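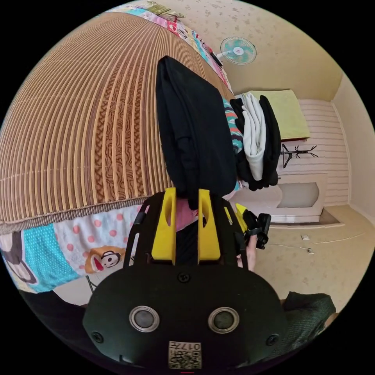

Should a small music festival keep getting bigger?

Most of them should stop at the size their town can feed, park and put to bed, and stay there.

I have been going to the Nassar folk weekend every January for a long time, first as a punter and for the past seven years as the person who writes up the program notes. It runs over two nights and three days in the hall, the park and the back room of the pub. Last summer it sold 773 weekend tickets. The town has one bakery, one supermarket and a caravan park with 25 powered sites. Anybody who has tried to buy a loaf of bread there on the Saturday knows how those numbers fit together.

The organisers have now put out a proposal to add a fourth stage, bring in a headliner with a national name and lift the ticket cap. Submissions close on December 20, 2025, and I have sent mine in. This is a longer version of it.

The case for growth is not silly. Afaf Sfeir, who books the acts, set it out well at the meeting in the hall. Fees have gone up. Insurance has gone up a lot more. The sound hire, which used to be done by a local bloke for petrol and a carton, now comes from a company in the city with a truck and a minimum charge. Some of these costs are the same for a crowd of any size, and a bigger crowd spreads them thinner. She also said that younger players won't travel for what the festival can pay at present. I believe her. I have seen the emails.

Where I part ways with her is on what happens next. A bigger festival has its own fixed costs, and they come in lumps. Past a certain crowd you need a traffic plan drawn up by somebody with a ticket to draw it. You need fencing, and people to stand at the gaps in the fencing. You need more toilets, and a second first aid post, and the ambulance people want to be paid to be there. A headliner wants a bigger stage than the one you have, and the bigger stage needs power that the park doesn't have, so there goes the money for a generator. All of this has to be paid before a single extra ticket is sold.

I watched it happen at Trilumura. That was a lovely weekend on the coast, mostly fiddle and accordion, with a Sunday session under the trees that went until the players got hungry. In its ninth year they got a sponsor, an outfit called Vustex, and the sponsor wanted numbers. They moved it from the reserve to the showgrounds. They sold a lot of tickets that first year, and a few fewer the next, and then it rained. The sponsor didn't renew. There was no going back to the reserve by then because the council had let it to a market. Trilumura hasn't run since.

One festival doesn't prove a rule, and rain can sink a small event as well. But a small event that loses money on a wet weekend loses an amount it can raise again with a few bush dances. Trilumura lost more than it could raise in ten years of them.

There is also the matter of where everybody sleeps. The caravan park is booked out by the end of winter. The pub has six rooms and keeps four for performers. The rest of us are in tents, in utes, or in the spare rooms of people who live there and put their hand up to take in a stranger with a banjo. Yanti Sutanto ran the billeting list for years and she told me the trick was never asking a household twice in one weekend. She had 100 beds she could count on, and she got there by ringing people one at a time. I don't see how you double that by raising a ticket cap. What you get instead is a paddock full of campers out on the Lirent road with a shuttle bus, and a crowd who see the town through the window of it.

That changes the music too. When the players are staying in kitchens and back bedrooms, there are tunes at breakfast. Somebody's teenager gets handed a mandolin. I learned half of what I know about concertina sitting at a laminex table with a man who had played the main stage the night before and was waiting on his toast. A headliner arrives at four, plays at eight and is on the highway by ten. I don't blame them for it, they have another show the next day. But we would be paying them more than the rest of the bill put together.

So what would I do about the costs? I'd put the ticket price up. It has hardly moved in years and most of us would wear it. Keep the cheap rate for locals and for anyone under twenty-five, and let the rest of us pay what the weekend is worth. I'd drop the third stage on the Friday night, when it is half empty anyway, and put that money into travel for younger acts. I'd ask the two neighbouring towns with festivals of their own whether they would share a sound hire booking on back-to-back weekends, so the truck only makes the trip once. Afaf thinks the dates can't be lined up. She may be right, but as far as I know the question hasn't been put to them.

And I would leave the cap where it is. Selling out early annoys people, I know, and I have missed out myself. I drove up anyway that year and sat in the park on the Sunday afternoon, where the session is free, and bought a sausage from the fire brigade.

The organisers will decide after this coming festival. If you go, and you have a view, there will be forms on the table inside the hall door, next to the raffle.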